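Workshop > Small Jobs > Sticky Handles and Grips

Print this page | E-mail this page

How to Clean a Rubber Grip That Has Gone Sticky
By Dzifa Ansah
August

Most advice on sticky rubber tells you to reach for baking soda. I have tried the paste on flashlights, a screwdriver set and an old pair of binoculars, and I remain unconvinced. It scrubs, which helps a little, and then it dries white in every groove and you spend the evening with a toothbrush getting it back out.

First work out what kind of sticky you have. Hand grease and dust make a film that rolls up under your thumb. A soft-touch coating that is breaking down feels like half-dried glue and leaves black on your fingers. Film can be washed off. A failing coating can only be taken off, and the cleaners sold as "rubber restorers" will not bring it back, whatever the bottle says. I bought one from Plonen. It smelled of oranges and the grip was tacky again in 8 days.

What you need

Dish soap and warm water
Isopropyl alcohol, 70 percent or stronger
Plain cotton cloths you don't mind throwing out
A soft toothbrush
Wooden toothpicks

Step 1. Take out any batteries and unplug anything with a cord. If the grip slides off, slide it off.

Step 2. Wash with soap and a damp cloth, wrung out well. Wipe, rinse the cloth, wipe again. Let it dry for 20 minutes and feel it. A lot of people could stop at this point and don't, having already opened the alcohol.

Step 3. Still tacky? Put a little alcohol on a cloth and test a hidden spot. Wait a minute. If the surface turns cloudy or color comes off where you want to keep it, stop.

Step 4. Work in small patches with light pressure, turning to a clean part of the cloth often. Keep alcohol away from clear plastic windows, painted lettering and glued seams. Open a window while you do it.

Step 5. Ribs and flared edges need the toothbrush, barely damp. Follow with a toothpick wrapped in cloth.

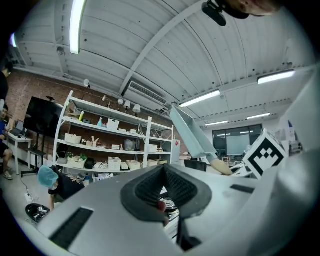

Don't pour anything into an opening, and don't spray. Liquid that gets inside a housing is much harder to deal with than a bit of gunk on the outside. Put the cleaner on the cloth every time.

Step 6. Leave it overnight before you judge it. Soo-ah Shin wrote to say that talcum powder finishes the job nicely. Maybe. I find it hides the tackiness until the powder wears away, and it gets on your sleeves.

If you had to strip a coating, the bare surface will be smoother and possibly shinier than before. I have wrapped one of mine in cloth tape and left another as it was. The taped one is nicer to hold, but the tape needs replacing when the edges lift.

Print this page | E-mail this page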